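Window over kitchen sink - condensation running onto the tile, is it the glass or the room?

Posted in Home Repair > Windows and Doors
18 June 2022
2,071 views

Nandi Khumalo

I have a two-pane window above the kitchen sink with tile on the wall around it. Every cold morning the inside of the glass has water along the lower edge, and by midmorning it has run down onto the bottom rail and from there onto the top course of tile. The grout directly under the rail has gone dark and in one place it is soft enough to scrape out with a fingernail.

Details, as far as I know them:

The glazing is double. The water is on the room side, not between the panes. I can wipe it off with a cloth and it comes back overnight.

The frame is original to the house as far as I can tell. The sealant between the frame and the tile was redone by the previous owner. I do not know what product was used. It is white and has pulled away from the tile along most of the bottom edge.

The range hood recirculates. There is no duct to the outside. We cook on gas.

I bought a humidity meter (a Plesex, the cheap one with no probe) and it reads 64 percent in the kitchen after dinner and 58 percent when I get up. The thermostat is set back to 61 F overnight.

A salesman from Clido looked at it and told me the window has failed and the only fix is full replacement. He did not measure anything. The price he gave me was well over what I had in mind. Before I spend that I would like to know if the window is the problem at all. If it is the room, I would replace a perfectly good window and have the same water on the new one.

Second thing, should I redo the sealant and grout now or wait until the moisture is sorted out? I have July free for this kind of work and would like to get it done before the cold weather is back.

3 people found this useful

Ntombi Baloyi

The glass has not failed. A failed sealed unit fogs between the panes, where you cannot reach it with a cloth. Water on the room side means the surface of the glass is below the dew point of the air next to it. That is all it means.

You gave enough numbers to check. Air at 61 F and 58 percent relative humidity has a dew point in the upper 40s F. The lower edge of an older double-glazed unit is the coldest part of it, for two reasons. The spacer at the perimeter is probably aluminum and conducts heat straight across. The gas or air inside the unit also circulates by convection and drops as it cools, so the bottom of the inner pane is always colder than the middle. On a freezing night the bottom inch or two of that pane can easily be in the low 40s even when the center is well above the dew point. You will get water there and nowhere else, and it matches what you see.

So there are two ways to stop it. Make the edge of the glass warmer, or make the air drier. Drier air is much cheaper.

In order of effect per dollar:

1. Duct the hood outside. Gas combustion makes a large amount of water vapor on top of whatever comes off the food. A recirculating hood takes out some grease and none of the water. If the sink wall or the stove wall is an outside wall, the duct run is short. Use smooth rigid duct, the full diameter of the hood outlet, with a damper at the wall cap. Do not use the flexible foil type. A strong hood in a tight house also needs a source of makeup air, so check the rating against your local code before you buy.

2. Until that is done, crack a window during cooking and leave it cracked for twenty minutes after. Put lids on pots.

3. Do not set the heat back so far overnight. When air cools with the same moisture in it, the relative humidity rises, and the glass gets colder along with everything else. Try 65 F for a week and compare.

4. Look at what is on and in front of the window. A closed blind traps a layer of still air against the glass and makes it colder. Same for a row of plants or jars on the sill. Raise the blind a couple of inches at the bottom at night so room air can wash the lower glass.

Aim for 40 to 45 percent in cold weather, lower if it gets well below freezing. Check the meter before you trust it. Put a bottle cap of table salt, dampened to a paste, in a sealed bag with the meter for eight hours at room temperature. It should read 75 percent. Write down the difference and apply it. The correction is only exact near 75, but it will tell you if the meter is badly off.

On the sealant: wait for a dry spell, then do it. July is fine.

Rake out the soft grout to at least two-thirds of its depth. Cut out all of the old sealant, both edges, with a sharp blade and a plastic scraper. If it is silicone there will be a film left that you cannot see, and nothing will stick to it, including new silicone. Use a silicone remover, then wipe with isopropyl alcohol and a clean white cloth until the cloth stays clean.

Let the joint dry. A fan overnight is the minimum. If the backing behind the tile is soft when you press it with a screwdriver tip, stop there and open it up, as new grout over wet board will not last.

Regrout first and give it the full cure time on the bag. Then seal the joint between the frame and the tile with a neutral-cure silicone. The joint must not be grouted. The frame and the wall expand at different rates and a rigid filler will crack along that line every time. 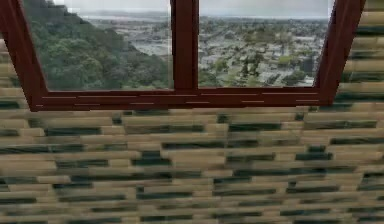

Width matters more than people think. A bead under an eighth of an inch wide does not have enough material in it to stretch, and it will let go of one side. If your gap is deeper than it is wide, push in foam backer rod so the sealant ends up twice as wide as it is deep and sticks only to the two sides. Tool it once, with light pressure, and leave it. Tooling it a second time after the skin has formed will tear it.

If you find weep holes on the outside face of the frame, keep them clear. They drain the glazing channel. Sealing them is a common mistake and it rots wood frames from the inside.

14 people found this useful

mevell_glazing

We sell and fit windows so take this with that in mind. Ntombi is right that the unit is not failed. I disagree a little on it being only the room. Old aluminum spacer units have a cold edge and a new one with a warm-edge spacer and low-e coating will be several degrees warmer at the bottom of the glass. You do not need a new frame for that. If the frame is sound a glazier can swap just the sealed units. Ask for that price before you sign anything with anyone. At Mevell we do more unit swaps than full windows on houses that age.

Do the hood anyway.

1 person found this useful

Nandi Khumalo

Thank you both. The salt test came out at 71, so the meter reads four low and my numbers are worse than I posted. The stove is on an outside wall, so the duct run would be short. I have asked for a price on that from Naidoo, who did our dryer vent, and I will get a glass-only quote as well for comparison.

I pressed along the tile under the rail with a screwdriver. It is firm everywhere except right at the soft grout, where it gives slightly. I will rake that section out first and see what the backing looks like before buying any sealant.

One follow-up for Ntombi. With the meter corrected I am at 62 percent in the morning. Does that change the dew point enough to matter?

Ntombi Baloyi

Slightly. It moves up by two degrees or so, still in the upper 40s. The order of work does not change. Put the thermostat at 65 and duct the hood, then take readings again once the nights are cold. If you are under 45 percent and still getting water on the bottom of the glass, price the unit swap.

For the soft spot, take the grout out a full tile past the point where the backing feels firm on each side.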